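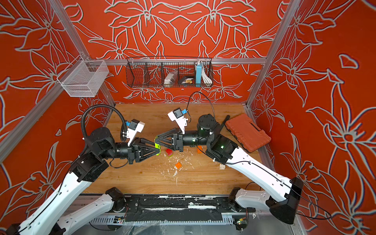 Dumodholm Opens Second Cold Storage Site in Killumia

8 Jul 2019

I've been itching to share this one, so I'll get straight to it: our new cold storage warehouse in Killumia is open for business! It's our second site, and it gives us 62 loading doors across the company (I still remember when we had four and thought that was plenty).

Our customers asked for this. Food importers kept telling me they were trucking pallets right past Killumia to reach us, then sending half of them back the same way the next day. Mendonça, the seafood people, are first through the doors, and they've taken two chambers for frozen stock.

Dinesh Rajput is moving over from our original site to run the place. He's been with us since the early days and knows every customer by voice.

"I've got a great crew and a very warm coat," says Dinesh. "Come by and see us."

We're still hiring for the night shift, forklift drivers especially, and the blast freezer comes online in October. If you'd like a tour or a storage quote before then, call the Dumodholm office and ask for me.

Brijesh Tomar
Managing Director, Dumodholm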